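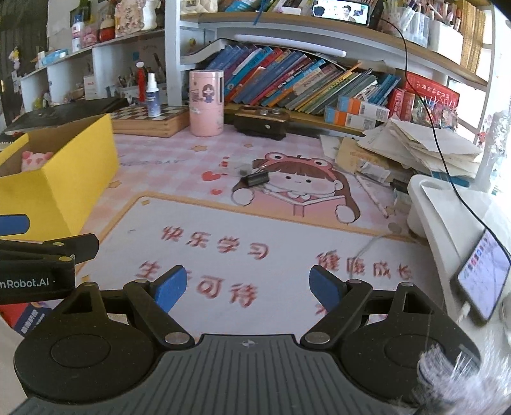
Figure 1. Hand-held gripper over a desk, fingers open. Part of a second gripper is at the left.

Search this course Go

Unit 5 handout: Notes to go with the Plultside open day

Read these notes before Thursday. The visit counts as one class session, and the short report at the end counts as homework. Bring a pencil and something stiff to write on. There is nowhere to sit on the demonstration floor.

What the visit covers

The Nijs building at Plultside opens its handling rooms to students in June. Our group will see two demonstrations. In the first, a person picks up and puts down small objects with a hand-held gripper. In the second, an arm on a fixed base does a similar job using motions learned from recordings like the ones made in the first. Last year the order was reversed, and a lot of the reports mixed the two up, so label your notes clearly.

The fixed arm is called Alley in the Nijs material and on the room signs. Use that name in your report so that it is clear which machine you mean.

Background

A parallel-jaw gripper has two fingers that close toward each other. If the fingers stay parallel as they close, the pads meet the object flat on both sides. One common way to get this motion is a linkage: each finger is carried on two bars of equal length, pinned at both ends. With the pivots spaced the same at top and bottom, the bars form a parallelogram, and the fingertip keeps its angle while the bars swing. We worked through this in Unit 2. Look for the pins when you are close enough, and try to trace which bar is driven and which only follows.

The fingertip moves along an arc. As the fingers close, the tips also travel a little forward or back relative to the body of the gripper. Someone holding the tool corrects for this without thinking much about it. A programmed arm has to have the correction built in, or it will press down into the table or close above the object.

The pads matter as much as the linkage. A soft pad spreads the force over a larger area and usually grips better than bare metal. It also gives a little, which helps when the two sides of an object don't match.

Desk objects

Desk objects are harder than blocks. A block has flat sides and can be gripped almost anywhere along its length. Stationery comes in odd outlines, with knobs and openings that leave only part of the surface good for gripping.
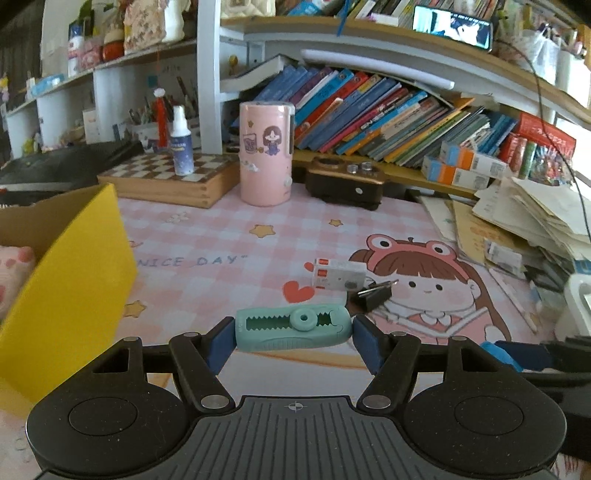
Before closing the fingers, the operator has to settle three questions: which two surfaces the pads will touch, how far above the table the tips should be, and which way the object will try to turn once it is lifted. The third one gets missed most often. If the pads are far from the center of mass, the weight makes a turning moment about the line between the pads, and friction alone has to resist it.

Worked example

A small object weighs 300 grams. It is held between two pads with a friction coefficient of 0.6 on each side. How hard must each pad press to keep it from slipping straight down?

Weight = 0.3 kg x 9.8 m/s^2 = 2.94 N
Friction from both pads = 2 x 0.6 x F
Set equal: 1.2 F = 2.94 N
F = 2.45 N

That is the least force with no margin. In practice you would multiply by a safety factor. With a factor of 2, each pad presses with 4.9 N. Now suppose the arm speeds up while lifting. The acceleration adds to g in the first line and everything below it scales up. Work this out for an upward acceleration of 3 m/s^2 and bring the answer with you.

Clutter

Pay attention to what surrounds the object. On a bare table the fingers can come in from any side. On a working desk there are boxes, papers and cables, and an open finger needs clear space on its outer side too. Count the width of the finger itself when you sketch an approach. Students often draw the object and the gap between the pads and leave out the metal.

A printed surface is a separate problem. To a camera, a drawing on a mat has edges and colors just as a real item does. Ask the staff in the second room how Alley tells a flat printed shape from something that can be picked up. They may talk about depth, or about using more than one view. Write down whichever answer you get.

What to record

For each demonstration, note:
- the object and where the pads touched it
- the direction the gripper came in from
- any second try at the same grip
- what else was close enough to be hit
- whether the object turned after it left the table

Make at least one sketch per room. A side view is more useful than a view from the top.

Practical points

The bus leaves from the front of the Lultwood science building at 9:15 and does not wait. Closed shoes are required. Long hair has to be tied back in the second room. You may try the hand-held gripper if the staff offer it. Stay outside the yellow floor line when the arm is powered, even if it is standing still.

Report

Two pages, sketches included. Compare one grip by hand with one grip by Alley. Use the force calculation above with your own estimate of the object's weight, and state how you made the estimate. Reports go in the Unit 5 tray.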